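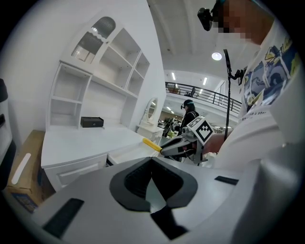

5. Joining a live recording as a remote audience member

This section applies to all viewers who have been allocated a place in the remote audience for Illolero, the weekday talk programme recorded at the Drarcombe studios. Your place is confirmed only when you have received an email containing a seat code. Viewers who hold a waiting-list code should read section 6 first.

5.1 Before the day of recording

1. Install the Abera viewer application on the computer you intend to use. Tablets are accepted. Mobile telephones are not.
2. Open the application and select Audience, then Enter seat code.
3. Type the code exactly as it appears in your email. Capital letters matter.
4. Select Test my connection. The test lasts 38 seconds and must not be interrupted.
5. If the result is amber or red, move closer to your router or connect by cable, and repeat the test.

Note: A seat code may be used on one device only. To change device, select Release seat on the first device before you sign in on the second.

5.2 On the day

1. Sign in no later than 51 minutes before the published start time. Seats not claimed by then are offered to the waiting list.
2. Sit facing a window or lamp. Strong light behind you will darken your face on the studio wall.
3. Close all other programs that use your microphone.
4. Wait in the holding room until the floor manager admits your row. You will hear the studio sound but will not be seen.
5. When the red border appears, you are in vision. It remains until your row is released.

Caution: Your microphone is opened and closed by the studio. Assume that it is open whenever the red border is showing – this includes the advertisement breaks.

Caution: Do not play the broadcast on a television in the same room. The delay between the two will cause an echo which may be heard on air.

5.3 Children and other members of the household

Persons under 16 may appear only if they were named on the original application. The studio may remove a seat from vision without notice if there is persistent noise.

5.4 Leaving early

Select Step away and wait for the border to turn grey before you stand up. Closing the application while in vision leaves a blank tile on the wall, and may affect later applications.

5.5 Questions to guests

Written questions may be submitted through the Ask panel until the second break. Each question is limited to 2000 characters, including spaces. Those chosen are read out by the presenter or, in the Ilach phone-in segment, put by the viewer in person.

Enquiries about this section should be addressed to Đạt Bùi, Audience Services, Drarcombe. Section last revised Thursday, November 12, 2020.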